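Does Wall Color Change How Long People Stay in a Study Room?
Group report, Ristwood campus, Intro to Environmental Psych
Manju Sengar, Daiane Cavalcanti, Lucimara Bastos

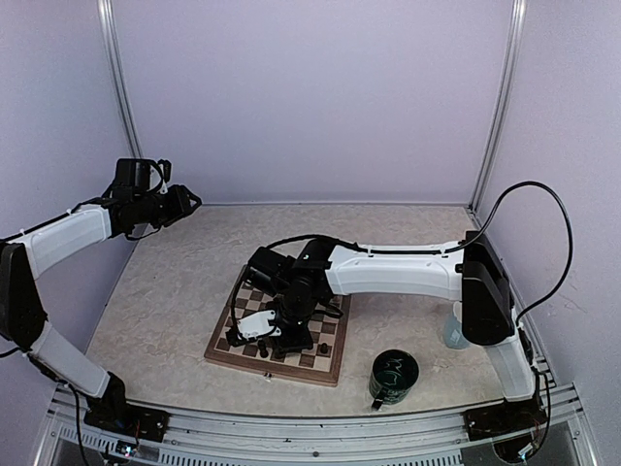 Our question was simple. Do people sit longer in a room with pale walls than in a room with strong colored walls? The library at Ristwood repainted three of its group rooms in January so we had a chance to look at it without having to paint anything ourselves. Most of the older reading we found is about red vs. blue, and mostly about test scores, not about staying. Pale colors get lumped in with white a lot of the time, and we think thats a mistake. A pale lavender wall next to a beige marble-patterned surface reads as soft and a bit warm, and plain white next to the same beige would look colder, at least to the three of us. So we treated pale lavender as its own color and not as "off-white."

Rooms
Room A: pale lavender, all walls. Room B: dark orange. Room C: white, the control. Same size, same tables, same chairs. Room C has a window on to the parking lot and the other two don't. We knew this going in. Could not swap it.

Method
Used the booking log plus the door sign-out sheet. Total of 347 visits after we threw out the ones with no sign-out time. Started with more but people forget to sign out, a lot. We also handed out a short survey (five questions, one page) and got 187 back. Daiane typed in the surveys, Lucimara did the log, Manju did the charts. Our instructor Helmut Hagedorn checked the consent wording before we started.

Results
Median stay was longest in A, then C, then B. The gap between A and C was small, a few minutes. The gap between those two and B was bigger. On the survey people called the orange room "loud" or "like a burger place." Lavender got "calm" the most but also "baby room" and "dentist." White got mostly blanks.

Evening visits were different. After 6 pm the orange room did about as well as the white one. We don't have a good explanation, maybe it's just that the other rooms were full and people took what was left.

Problems
The window. Also group size, since bigger groups stay longer whatever the color is, and bigger groups seemed to book A more. We tried splitting by group size but then the numbers in each box got too small to say much. And the paint was new, you could still smell it the first week.

Cost
Facilities gave us a paint and labor figure of 875 dollars per room. Not cheap if the effect is a few minutes. Repainting only B would make the most sense from our data.

Next steps
Érica Honorato at the Nutadley branch library said we can use two rooms there with no windows at all. Would like to run the same log sheet for a full term, and add a question on lighting wich we left out. Charts are in the appendix, raw log on request from Manju.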